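The Secret Life of the Candy Drawer

310 shares
40 comments

Everybody I know has one. It might be a kitchen drawer, a cookie tin, a shoebox on top of the wardrobe, or (in my grandmother's case) the inside of a piano bench. You open it for a pair of scissors and find a foil coin, half a roll of mints and a lollipop from a bank that closed years ago. I love these places. I love them so much that I spent most of July asking people to show me theirs, and I had a wonderful time.

The idea came from Chantelle Masilela, who used to run the sweets counter at Lula, a corner store with a bell on the door and a wall of glass jars behind the register. She sold the place and kept the jars. They stand on her stairs now, one to a step, so going up to the bathroom at her house is a small tour of childhood: pear drops, sour cherries, licorice laces tied in knots, and those chalky hearts that taste like a vitamin. Chantelle eats almost none of it. She just likes seeing the colors when she comes down in the morning.

"You could tell what kind of day a kid had by what they picked," she told me, unscrewing the lid on the sour cherries. "Bad day, they wanted something that took a long time. Big hard candy, the kind you have to put in your cheek. Good day, they'd take anything and be out the door."

I tested this on myself for a week and she's right! After a miserable afternoon at the dentist (I know, I know) I went straight for a butterscotch and made it last the whole walk home. 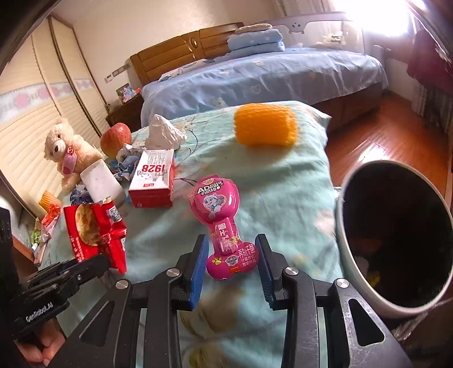
What surprised me was how little the taste had to do with it. When I asked people to tell me about a candy they remembered, they nearly always started with the noise. The crackle of a wrapper in a movie theater. The rattle of little pellets in a plastic tube. The pop of a tin lid, which made a whole back seat of cousins sit up straight. Only after that did they get around to the flavor, and plenty of them couldn't name it. "Pink," one man said, quite firmly, and would not be moved.

Mounir Hegazy thinks about that noise for a living. He works on packaging at Lamrani, a family confectioner that has been wrapping almond candies in the same twist of paper since his aunt was in charge of the twisting. He let me sit at the bench and try it. You lay the candy in the middle, bring the sides over, pinch both ends and turn your hands in opposite directions, and if you're me the whole thing springs open again and rolls under the table. His stayed shut. He did it while looking at me and talking about soccer.

A few years back the company tried a softer paper. It was cheaper and it printed nicely, and the complaints started coming in right away. People said the candies were stale. They were from the same kettles, made by the same people, on the same days, but the paper didn't crackle, and a quiet wrapper made a fresh candy seem old. They went back to the loud stuff within two months. Mounir keeps a sheet of each pinned over his desk, and he crumpled both next to my ear so I could hear the difference. It's huge. One sounds like a birthday and the other sounds like a paper towel.

He is also the person who got me thinking about containers, a subject I am now slightly dangerous on at parties. The candy goes fast. The thing it came in can hang around for 3 decades. His own mother still keeps sewing pins in a Lamrani tin with a dent from when he sat on it, and he swears that every household on his street had the same tin with something different inside: buttons, fuses, baby teeth, a spare key to a car long gone.

I asked readers of this column to write in about theirs, and oh, you did. A woman in a third-floor apartment keeps bay leaves in a chewing gum bucket. Somebody's father sorted fishing hooks into mint tins and then forgot which one still had mints in it. A retired bus driver sent four pages, in beautiful handwriting, on the subject of toffee cans and why the square ones are better for stacking. I agree with every word.
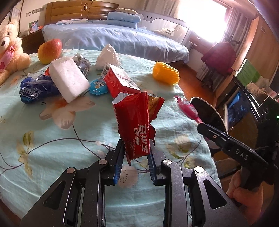

A torn red snack wrapper.

Wrappers get a second life too, if you let them. When I was small we smoothed them flat with the back of a spoon and traded them at school, and there was a clear order of value that every kid understood and no adult could follow. Foil beat paper. Foil with a picture beat plain foil. Anything from another country beat everything, and a boy who came back from visiting relatives with a pocketful of Cedau caramel papers was treated like a prince until lunch.

Chantelle did the same thing a few thousand miles away, at about the same age, with a spoon. We compared notes for so long that our tea went cold. She pressed hers in a phone book and still has some of them, including a green one from Sodeo that I would have given up my bicycle for in second grade. Hold it up to a window and the kitchen goes the color of a swimming pool.

She made me guess which jar was the best seller at Lula. I said sour cherries, then gummy worms, then chocolate coins, and got it wrong each time. It was the plain barley sugar on the bottom shelf, where the smallest kids could reach the glass and point. That jar is on her lowest step now, and it's the one she refills.

I went home with a paper bag of it. Most of it is in my drawer, under the scissors.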